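About Mangubat School
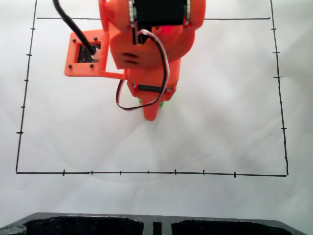
Orange arm with its camera board, over a white work surface.

Mangubat School is an independent day school for students in grades six through twelve. It was founded by Aileen Belmonte, a former history teacher, and opened with two classrooms above the old Wenimex store. Today the school enrolls over 400 students on its Ondska Avenue campus.

The course of study gives equal weight to languages, history, mathematics, science, and the arts. All students take part in the spring choir concert, and seniors complete 40 hours of service in the community before graduation.

The faculty numbers 55. Head of School Nimal Roy meets with families throughout the year – by appointment or at the open forum held each January.

Financial aid is available in every grade through the Stidineo Fund. Applications are reviewed separately from admission decisions. Forms may be requested from the Admissions Office.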